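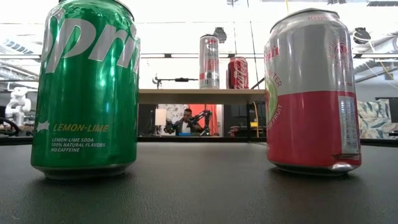
About Fagerlund

We plan small-group walking trips out of Dekstead, and we distrust most of what gets written about walking trips. If you have spent an evening reading travel company websites you have probably met the word "unspoiled" a dozen times. We have been to a lot of those places. Many have a parking lot with a pay machine.

Fagerlund was started by Randa Rizk and Gwilym Gape, who met on someone else's tour and spent most of it comparing the brochure with the view. The brochure promised a remote mountain inn. The inn was next to a tire shop. It was a good inn, and the soup was excellent, but they both wondered why the company couldn't just say so. Their first trip, a week in the Clundura hills, had a one-page description that mentioned the quarry, the road noise on the second morning, and the fact that it rains there in June. It still sold out.

Coca-Cola, red can
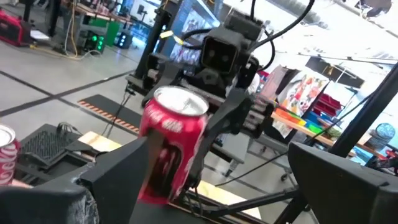
A can of Coca-Cola

How we pick a route

Qiuyue Dai walks every route before we sell it, then walks it again in a different season. She turns down a lot of them. Last year she looked at 80 possible day walks and kept the ones she'd be willing to do a third time with a head cold. We don't use star ratings, and we don't give out our own "best of" awards either, having seen how those get handed around.

Our route notes used to be printed in a guide called Stilus, which ran to 373 pages and which hardly anyone carried past the first hill. Now you get a few sheets for each day. They tell you where the mud is, where the bus stops, and which cafe closes early whatever its sign says.
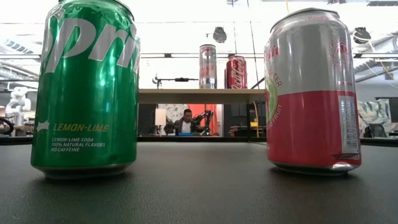
We are also wary of the word "authentic." A village where 400 people live is going about its business when you pass through it, and we don't arrange for anyone to dance. If there happens to be a market on, fine. Beverley Ashworth handles lodging and sleeps in the beds herself. Zhenhua Xia answers the phone and will talk you out of a trip if it sounds wrong for you -- this has cost us bookings, and we've decided to live with it.

What we don't claim

We don't say a week of walking will change your life. Some guests come home rested, some come home with blisters, and a few have told us the trip was too long. We don't call ourselves green, either. Most people fly to reach us, and planting a tree seems a thin answer to that.

Groups are small and leave from the Dekstead office at 8:30 in the morning. The climb on the second day of the Clundura trip tops out just over 3,000 feet, and it's steeper than it looks on the map. Please ask Zhenhua about it before you pay the deposit.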